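8 December 2021

Up too late again, but I want to get this down while it's fresh, because I know myself and by the weekend it will all have turned into "the trial went fine" and nothing more. So, tea on the desk, shoes off, and on with it.

We're now 10 days into the trial of the Giker household package. I keep calling it the package, though the brochure from Saarela insists on "service," as if the robot were the least of it and what we were really buying was their attention. To be fair to them, I have had plenty of their attention. They answer the phone, they answer it kindly, and when I called about the left wrist they talked me through it for 27 minutes without once making me feel like a fool. Moltov, when we tried their kit back in May, sent me a link to a help page and then another link to the same help page. I'm still a little sore about that one.

Today was tools and grip, the part of the checklist I had been looking forward to most. It's all very well having a machine that can walk into a room, but I want to know what it can hold, and whether it can hold one thing while it's busy with another. Half of housework is like that, after all. You've got the cloth in one hand and the thing you just picked up in the other, and you don't want to put either of them down.

I spent most of the afternoon in front of the screen with the head camera view up, and I must say I've grown fond of it. The first couple of days it made me a bit queasy, looking down at somebody else's knees, so to speak. Now I find it's the best seat in the house. You learn far more about a grip from up there than you do standing across the room with your arms folded.

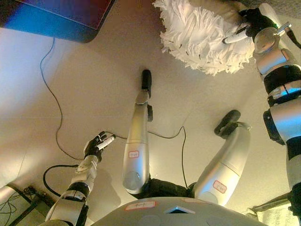

Photo: head camera, Giker trial unit, Gamotport workroom

I saved that one with the marker in the left hand and the big fluffy duster in the right, and I've been looking at it again this evening. I like the way the fingers wrap around the barrel of the marker. It's a nice, natural sort of hold, closer to how I'd pick one up myself than I expected from the sales talk. The duster handle I worried about more, with that great shaggy head on the end of it, all white fringe with a few dark flecks in among the strips. I did wonder if I should have put a clean one out for the test, but a duster is for dusting, and I would sooner judge the thing on ordinary household stuff than on something straight out of the wrapper.

I noticed the cables on the floor, too, and wrote myself a note about them. I do fuss about cables. My mother fussed about them, and I suppose I come by it honestly enough, but if we go ahead with this I'd want to talk about how the floor gets laid out before anyone lets a robot loose in a room with a rug in it. Saarela offers a room visit as part of the service, and I had been planning to strike that line off the quote to save some money. Now I think I'll leave it in.

The red-bordered labels with the red handwriting are still on the chest and legs, and I've grown used to them. A smart printed plate might look better in a brochure, but there's something friendly about handwriting on a machine. It makes the whole thing feel like a workshop project, and I've always been happier in workshops than in showrooms.

Now, money, which I have been putting off. The quote is good for 19 more days, so there's no need to rush, and I've promised myself I won't sign anything while I'm in a good mood. The part I can't get comfortable with is the hand cover. Replacement hands are included for the first year, and after that they're billed separately, and when I asked how long a hand usually lasts under daily use I got a very pleasant answer with no number in it. I'll ask again tomorrow, and I'll ask in writing this time.

I also want to know if the 50 service hours can be carried over. The contract says one thing on the second page and seems to say another near the back, and I read both bits aloud to myself at lunch and was no wiser at the end of my sandwich.

Still, I came home cheerful. I had expected to spend these evenings writing complaints, the way I did with the Moltov kit, and here I am fretting over small print, like a person who has already half made up her mind.

For tomorrow: the email about the hands, the soft cloths, and a longer session with the duster on the high shelf. Must remember to bring the good extension cord back from the car. And milk, we're out of milk.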